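Call for Participants: Working Group on Good Practice for Two-Arm Benchtop Cells
Posted 11/3/23

Velville is looking for 20 people to spend six months arguing about rules for small two-arm robot cells, and then to write down whatever survives the argument. We would like most of them to be doubters. If you have ever signed a risk assessment you didn't believe, please read on.

Why another set of rules?

Fair question. We asked it ourselves and came close to stopping there. In August we collected the written procedures that labs, small shops and repair benches use for benchtop cells, the kind with a pair of arms bolted to a table and a person standing close by. We received 46 of them. Many were copied from manuals for machines ten times the size, with the guarding section left in and the part about hands left thin. Several told the operator to "ensure safe operation" and went no further. One ran to 400 pages, and we could not find the page that said who is allowed to press restart.

We do not think a longer document would fix this. We suspect a short one might help a little, if it is written by people who set up the bench in the morning and clear it at night. It is also possible that it won't help, and the group will be free to say so in its report.

What the work looks like

The cells we care about are modest. The jobs are wrapping, unwrapping, sorting, handing a part from one gripper to the other, and holding something still with one arm while the other does the fiddly bit. Soft packing is a good test of any rule. Bubble wrap shifts when you touch it and hides the outline of whatever is inside, so a limit that looks sensible for a bare part may mean little for a wrapped one. Two grippers working from opposite sides also have to share a small space, and most of the procedures we read treat each arm as if it were alone.

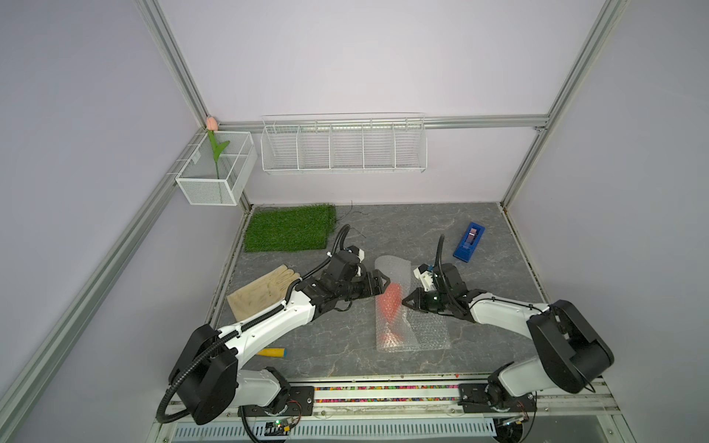 What the group will cover

There are six topics. You may join for all of them or pick two, but we'd ask you not to pick only one.

1. Bench clearing. What may stay on the table while the arms are live? A hand tool lying partly under an arm, a glove left flat on the surface, a cable running across the work area: some procedures forbid all of this, some don't mention it, and we have our doubts that the ones that forbid it are followed. We want a rule people will keep at four in the afternoon.

2. Shared reach. How close two grippers may come, who decides, and whether the number belongs in the software, in the written procedure or in both.

3. Status lights. A green light on a gripper or wrist tells you something, though what it tells you depends on who built it. Operators tend to read green as "fine to reach in." We would like a plain statement of what a light may and may not be used to justify.

4. Exposed wiring and boards. Benchtop cells get changed often, and electronics added for a short trial have a way of staying. When does a temporary fix become part of the machine, and who has to look at it again?

5. Small debris. Crumbs, specks, beads, bits of packing. Housekeeping rules usually stop at "keep clean." We'd like to know if anyone can show that a stricter rule makes a difference. If there is no evidence, we would sooner leave it out.

6. Restart. Who, from where, and after checking what.

Who we want

Operators first. Then technicians, people who teach on these cells, people who buy them, and people who have to insure them. You need at least one year of regular work near a robot arm, or a job in which you deal with the results when something goes wrong. No degree is required. You do not need to have served on a standards group before, and if you have, please tell us one thing that group wrote that you would now take out.

We will keep four of the 20 places for people from workplaces with fewer than ten staff. They are the ones most often handed rules written for somebody else.

Sales staff from robot makers may apply as observers. Observers can speak but don't vote. Engineers from the same companies may apply as full members, provided they say who pays them.

What you would do

There is one call every other week, 90 minutes, with papers sent out ahead of time. There are two in-person bench days, the first at the Kirka workshop and the second at Nekar. On bench days, draft rules are tried on working cells. Anyone who proposes a rule should expect to work under it for a full shift. Rules that get skipped by lunchtime go back for rewriting or get dropped.

Drafts are kept in a shared folder called Nomura, after the meeting room where the idea started. Every change carries the name of the member who made it. We don't accept unsigned edits, and we don't hold private votes.

What you get

Travel and lodging for both bench days, and a flat payment for each call you attend. The payment is modest. Members from small workplaces can ask us to pay the employer instead, to cover the lost hours. Your name goes on the final text unless you ask us to remove it, and members who disagree with a rule may have their objection printed beside it in full.

What you should know before applying

The result will have no legal force. It will not replace the standards your cell already has to meet, and we will turn down any wording that suggests it does. There will be no badge, no certificate and no sticker for your door – we've been asked, twice. Velville does not sell inspections and has no plans to.

We may also fail to agree. In that case we'll publish the points of disagreement, with the bench notes, and leave it there.

How to apply

Send one page through the contact form on the Velville site, under "Two-Arm Cells." Tell us what you do, what kind of cell you work with, and which topics you want. Then describe one rule at your workplace that is routinely ignored and why you think that is. Leave out the name of your employer if you need to. We read that last answer first.

Applications are read in the order they arrive, and the call closes when the places are filled. Everyone who applies gets a reply, including those we turn down.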